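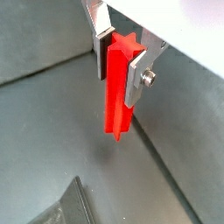

A red star-shaped prism, held upright.

Dendon Public Library has published its revised lending rules for the winter season. The main changes are set out in this thread. 1/11

The standard loan period for books moves from three weeks to 30 days. The new period applies to all items checked out on or after the first day of November. Items already on loan keep the due date printed on the receipt. 2/11

Renewals: each item may be renewed up to 4 times, unless another reader has placed a hold. Renewals can be made at the desk, by phone, or through the Celer catalog. Telephone renewals close at 5 p.m. 3/11

Overdue fines on children's and young adult titles have ended. Fines already owed on those titles have been cleared from 3,679 accounts. Cardholders do not need to contact us for this to take effect. 4/11

Replacement charges for lost or damaged items remain in place. A reader who finds a lost item after paying for it may return it for a full refund, provided that it is in lending condition. 5/11

Readers under 18 may now hold a full card with the signature of one parent or guardian. Forms are available at the Main Library and at the Roussel Street branch. 6/11
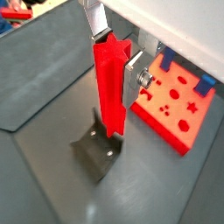 The red star prism above a dark gray bracket with two silver bolt heads.

Holds will be kept at the desk for seven open days, up from five. Notices go out by email in the morning – please check that the address on your account is current. Readers who prefer a postcard may still ask for one. 7/11

Interlibrary loan requests are now handled by Naima Cherkaoui at the Main Library. Lending libraries set their own due dates, and the 30-day period does not apply to these items. 8/11

The Rosilo Reading Room will open one hour earlier, at 9 a.m. Local newspapers on microfilm must be requested the day before a visit. Bound volumes do not circulate. 9/11

Questions about fines or account balances should go to Taha Mansour, Circulation. Questions about school and classroom cards should go to Zhuoran Jiang, Youth Services. Both can be reached through the main switchboard. 10/11

The full text of the rules is posted at both service desks and on the library website. Large-print copies are available on request. Written comments may be left at either desk through the end of November. 11/11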